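Bedside Surfaces in Small Student Rooms
Project report, group 4: Candela Mateos, Severino Esteban, Femke Van Acker
Submitted 2022-12-19

3. Method

Each resident kept the bedside surface in normal use. We recorded which items stayed there overnight and where the charging cable entered. Room width was not a selection criterion. Shelves fixed between a cabinet and the bed were treated as a separate type – they can be reached from one side only.

4. Results for the narrow shelf type

The phone takes the middle of the shelf while it is being plugged in, and smaller items are pushed to the back. A glasses case, a drinking glass and a pack of tissues leave little free surface. The power adapter also sits on the shelf, so its cables share the space with the glass.

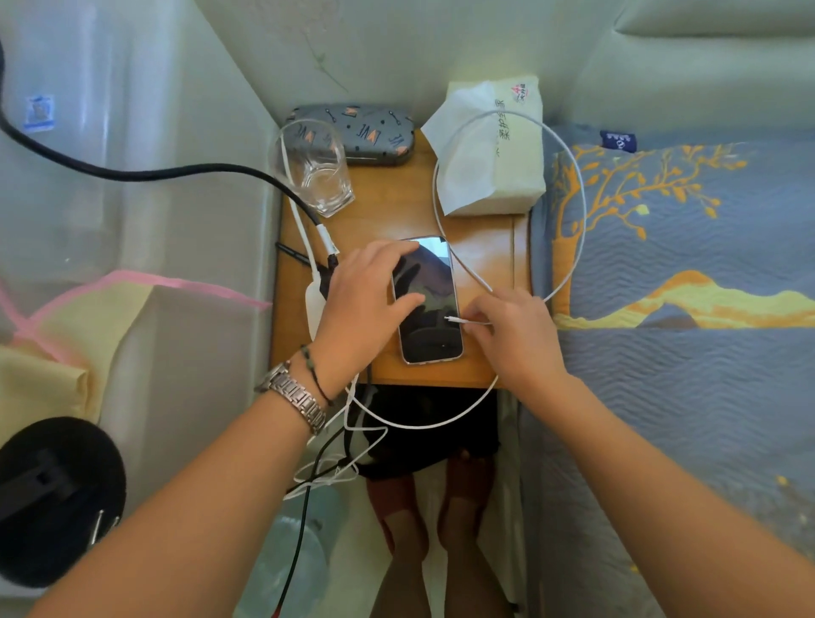 Cable length was the main problem. A long cable has to be laid in a loop, and the slack hangs over the front edge. Residents with a 400 mm cable had no slack but could not use the phone in bed while charging.

We propose two changes: move the adapter below the shelf, and clip the cable to the rear edge. The clip has not been tested on shelves with a rounded edge – Rosalía Prieto will supply one in June.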